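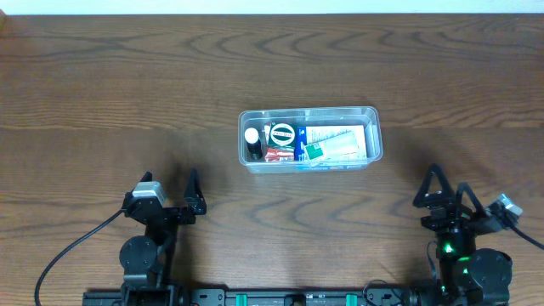

Crenshaw wrote in to ask whether cartons should be thrown away to save room, and whether a clear bin is any better than a drawer. Both come up often, so the answers are first.

Should I keep the cartons?
Yes, for anything medicinal. The carton carries the expiration date, the lot number and the dosing text. Loose blister packs are hard to identify once the foil is torn. Soap and similar items can come out of their packaging.

Is a clear bin better than a drawer?
For small mixed items, yes. The contents can be checked through the wall without lifting everything out. A drawer is preferable if the room gets direct sun.

How should the items be arranged?
Long cartons flat, parallel to the long side of the bin. Narrow boxes on edge. Bottles upright at one end, caps up. Blister packs go on top, where they won't be bent. 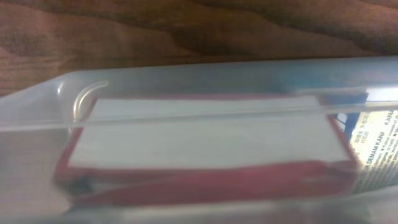 Frosted plastic hides small print, so turn the labeled face of each package up and read it from above. If you label the bin itself, put the label on the outside of the long wall, clear of any molded ridge. Tape does not hold well across a seam.

How full is too full?
If one item can't be removed without taking out its neighbors, split the contents into two bins.

Where should the bin be kept?
In a dry closet, out of reach of children. Bathrooms and the cabinet over the stove are too humid or too warm.

How often should it be sorted?
Every 8 weeks for a bin in daily use. Twice a year for reserves.

What goes in a separate bin?
Thermometers, spare batteries and anything that can leak.

Skodlow Home Storage FAQ, item 647. Revised Sep 23, 2020.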